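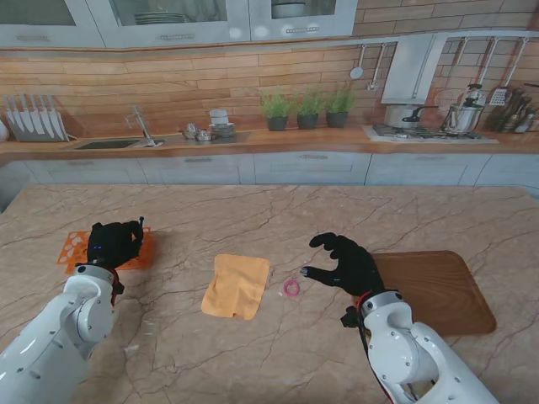 The kitchen at Sunham has a marble island, light grey cupboards and a wall of wooden boards behind the back worktop. Its owner, who asked not to be named, had it fitted by Nindness and has cooked there for two years.

“I wanted one big surface,” she said. “In the old place I had 35 centimetres beside the hob and that was it.”

She keeps the herbs at the back, near the stove, and the knives by the sink. The chopping board stays on the island.
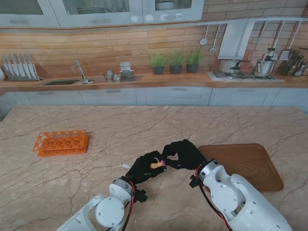
Briresis, Issue 17

“The board is too heavy to keep putting away,” she said. “And I use it every day.”

The orange rack is less usual in a kitchen. She said she likes it for small things that would otherwise roll off, and that it rinses clean under the tap.
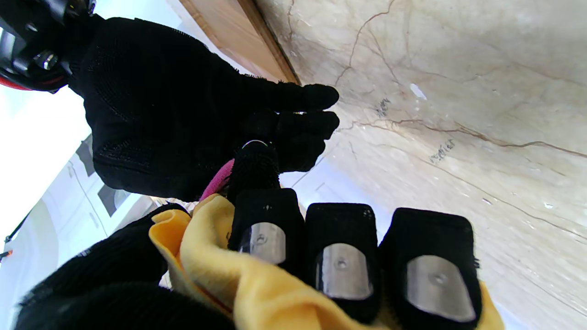 Yellow cloths do most of the cleaning. She buys them in packs and washes them apart from the tea towels. Marble, she said, needs wiping as you go.

“Lemon juice is the worst. You leave it for ten minutes and there's a mark.”
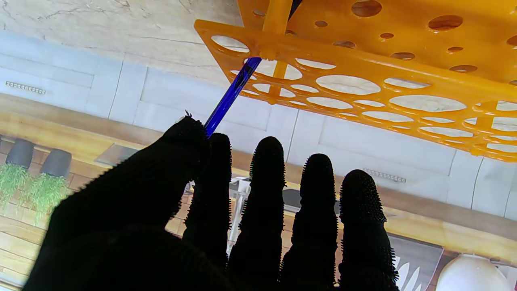

Asked what she would change, she mentioned the tap, then the lighting. “I'd keep the island,” she said. “I'd have another drawer.”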